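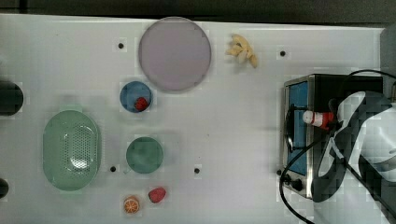 Re: [league-rules] Tie-break order when a match is abandoned

From: Boglárka Kiss
To: league-rules list

Svetozár Halás wrote:

> Section 4 of the draft says that if two clubs finish level on points, we
> look first at goal difference, then goals scored, then the head-to-head
> result. I have no quarrel with that. My question is what happens to the
> first two when one of the matches was abandoned. Tasberg against Aidoo
> was stopped with the score at 2-0 and the draft gives no rule for it.
> Do those two goals count or not? The software has to be told one way
> or the other before the September fixtures are loaded.
>
> Also, the draft uses "void" and "abandoned" as if they were the same
> word. In the old rules they were separate.

Svetozár,

Taking your second point first, as the answer to the other one depends on it.

The old rules had three states for a match that did not reach 90 minutes. "Postponed" meant it never kicked off. "Abandoned" meant it kicked off and the referee ended it early. "Void" meant the league had ruled that the match was to be treated as never played. Only the league can void a match, and only after the referee's report is in. The draft merged the last two when Siyabonga Coetzee shortened section 4, and I did not catch it when I read the proof. I would put them back as they were.

With the two terms separated, the goals question has three possible outcomes:

Result stands. Score at the time of abandonment is entered as the final score. All goals count for goal difference and goals scored. Individual scorers are credited.

Match replayed. The abandoned match is marked void. No goals count from it. Yellow and red cards do carry over, which was the practice before and should be written down this time.

Match awarded. The score is entered as 3-0 to the club not at fault, or the actual score if that is better for them. The difference counts. Scorers are credited only if the actual score is used.

For Tasberg against Aidoo, the referee's report gives floodlight failure in the second half, with neither club at fault. Under the old wording that is a replay unless both clubs agree in writing to let the result stand. I have a letter from Tasberg agreeing. I have nothing from Aidoo, so at the moment the match should be entered as abandoned, pending, with no goals in the table. Please do not enter it as 2-0 with a note. The table export drops the notes field and the clubs will read the number as final.

On the software side, Ama Gyamfi reports that the current version has a single flag for unfinished matches and computes goal difference from the score fields whether the flag is set or not. That would explain the Grovero figures last season, when their goal difference changed twice without a match being played. She has opened ticket 1282 for it. The fix she proposes is a status field with four values (played, abandoned, void, awarded) and a rule that only "played" and "awarded" feed the table. A result that stands after abandonment would be changed to "played" by hand once the ruling is recorded. Postponed matches stay in the fixture list and never reach the results table, so they need no value of their own.

There is one case I can't settle from the old text. Suppose two clubs are level on points and the head-to-head match is the one awarded. Mineck raised this at the time and never got an answer. Read strictly, the awarded win decides the tie. Rongrong Meng's view is that an awarded match should be skipped at the head-to-head step and the tie should go to a play-off at a neutral ground. I lean toward the strict reading, mostly for the fixture calendar, as there is no free date left after the last round. If others want the play-off, somebody needs to say where the date comes from.

Proposed wording for 4.3, to replace the existing paragraph:

"A match ended by the referee before full time is abandoned. Until the league has ruled, an abandoned match contributes no points and no goals to the table. The league may rule that the result stands, that the match is void and is to be replayed, or that the match is awarded."

Comments on the wording to the list, please. Comments on ticket 1282 should go on the ticket.

Boglárka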